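Istomeck publishes gripper trial results, including the ones it would sooner have left out

Purley, February – Istomeck has finished a bench comparison of two parallel grippers and two control set-ups at its Purley workshop, and is making the results public in full. The company began the work doubtful that a dearer gripper would do much for the sort of light kitchen handling its customers keep asking about. It remains doubtful, though a little less so than before.

The trial took in 1,229 attempted picks. Each gripper was fitted to the same arm and given the same household items, with the same operator settings wherever the makers allowed it. The first gripper was the Monti, a plain two-fingered model that Istomeck has used for years. The second was the Vivuvix, which is sold on the strength of its gentle touch and its software.
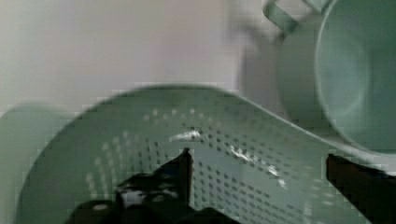

Thin plastic kitchenware was chosen because it shows up weak claims very quickly. A steel block will forgive a bad approach and a bowl with a flexible rim will not. The mint-green colander became the hardest item on the list, with its curved rim and rows of small holes, and from the wrist camera the two black fingers cover a good part of the very surface they are meant to be judging. Makers' demonstrations tend to favour cubes. Istomeck would like to see more of them try a colander.

Over 600 of the picks were made with the Monti and the rest with the Vivuvix. On rigid items the two could not be told apart in any way that would matter to a buyer. On thin rims the Vivuvix did better, dropping fewer pieces and squashing fewer edges. The gain was real but smaller than its brochure had led the company to expect, and most of it went away when the Monti's closing speed was turned down by hand. That adjustment took a few minutes and cost nothing. 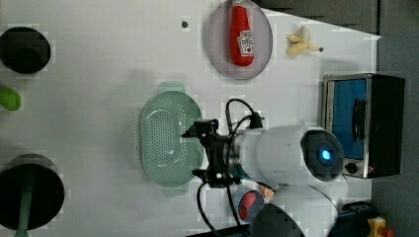
Camera position made more difference than either gripper. Istomeck compared picks guided by the wrist camera alone with picks that also used an overhead view, and the second set was plainly better on anything with handles or an awkward outline. Seen from above, the colander's two handle tabs are easy to find, as is the ketchup bottle lying on its plate, and the controller has a fair idea of what else the arm might knock on its way in. With the wrist camera alone, the arm often came in at a poor angle and had to back off. Buyers weighing up a new gripper may want to price a second camera first.

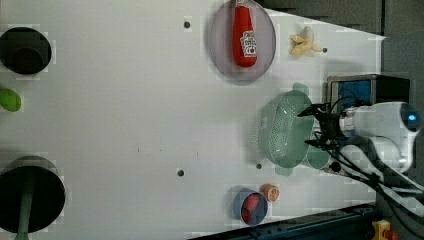

Does the Vivuvix controller learn from its mistakes, as advertised?

Only in a limited sense. It stored corrections for items it had already met and used them again when the same item came back in much the same place. Move the item or turn it round and the benefit mostly vanished. Istomeck ran 200 picks to look at this point alone and found no steady improvement from the first to the last. The company has asked the supplier what "learning" is supposed to mean here and will publish the answer if one arrives.

The controllers were also compared for speed, which is where most sales talk ends up. The faster of the two set-ups did finish its rounds sooner. It also accounted for most of the 155 picks that had to be stopped or repeated, and once those were counted against it the lead was slim. Istomeck now reports working time with the repeats left in – a habit it would recommend to others. 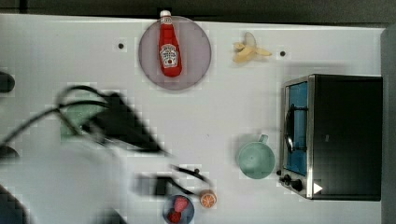 A quick arm looks good in a sales clip, and the company accepts that it has made such clips itself. From now on, any film it releases will state the playback speed and the number of failed attempts on either side of the successful one.

There are limits to what the trial can show. It used one arm, one table and a short list of items, several of them toys. Nothing greasy was handled and no run was left going overnight. Istomeck makes no claim about how either gripper would fare in a working kitchen and would be wary of any firm that did so on evidence of this kind.

Istomeck paid the full price for the Vivuvix unit and has no sales agreement with its supplier. The Monti was already in the workshop. Both suppliers were sent the results before release.

The full results, settings and list of stopped picks can be had free of charge from the Purley office. Trade visitors may see either gripper at work by appointment and are welcome to bring their own items, breakable ones included.

Ends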